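# The Long Life of a Mended Thing

My grandmother kept a drawer in her kitchen that stuck so badly you had to lift it and pull at the same time, and inside were all the bits she used for fixing other bits. Corks, curtain rings, a cookie tin of buttons, string too short for any parcel I have ever mailed. I was allowed to go through it when it rained, and I suppose that drawer is why I said yes when the magazine asked if I'd like to spend part of December in Jekby, writing about people who mend.

Jekby is a small town with a bakery, a bus stop and a repair evening that has been going for longer than the bakery. It's held in the back of the old Wanigasekara hardware store, which still smells of linseed oil and has the best selection of wood screws I've seen in years (I came home with a bag of them, and no plan at all). You bring your broken thing, you sit down next to somebody who knows more than you do, and you have a cup of very strong coffee while the two of you take the back off.

Regula Ortner started it after a falling-out with a toaster. She had taken it to three shops, and all three had told her to buy another. "I wasn't even fond of it," she told me, filling my cup for the second time. "But I didn't like being told." She fixed it in the end with a spring from a ballpoint pen, and she has made her toast in it every morning since, a little darker on the left side.

I had brought a lamp. It was my aunt's, with a green shade and a switch that worked only if you held it down with your thumb, and I'd been reading with one hand for most of a year. Rezaul Bandara turned it over, listened to the switch the way you might listen to a child with a cough, and asked me whether I wanted it fixed or wanted to learn how to fix it. I said the second, rather grandly, and then spent 40 minutes dropping the same tiny screw on the floor.

What surprised me was how much talk there was, and how little of it concerned the work. Leokadia Szczepańska was darning the elbow of a cardigan and telling the whole room about her sister's wedding, with the cake that had to be carried through a hedge. Janaka Dewan had a radio in pieces and kept asking what kind of hedge.

There is plenty of disagreement too, mostly about what counts as a proper repair. Leokadia wants a darn to vanish. Regula likes a mend to show, and would use orange thread on a gray sock if you let her.
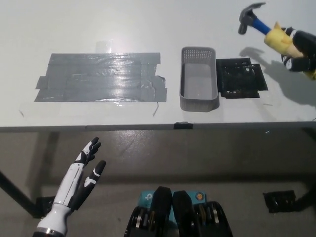
Tape is where the arguments get really lively. Janaka regards it as a thing you put on while you go and look for the right part, and Regula says that half the houses in Jekby would fall down if everybody peeled theirs off on the same afternoon. I'm with Regula, I'm afraid. I have a great soft spot for gray duct tape laid down in overlapping strips, one over the next like shingles, with the ends left as ragged as they tore, and all of it shining away on a white tabletop as if it had been polished for company. My grandmother did the lid of her sewing box like that, and she never once trimmed an end.

Nelli Kallio, who takes over the coffee when Regula is busy, thinks the test is whether you stop noticing. She has a chair at home with one leg that came from a different chair, and she only remembers when guests look at it.

My lamp was done a little before closing. Rezaul made me switch it on and off several times, for the practice, and then he asked if I'd mind holding Janaka's radio steady for a minute, and I got home very late.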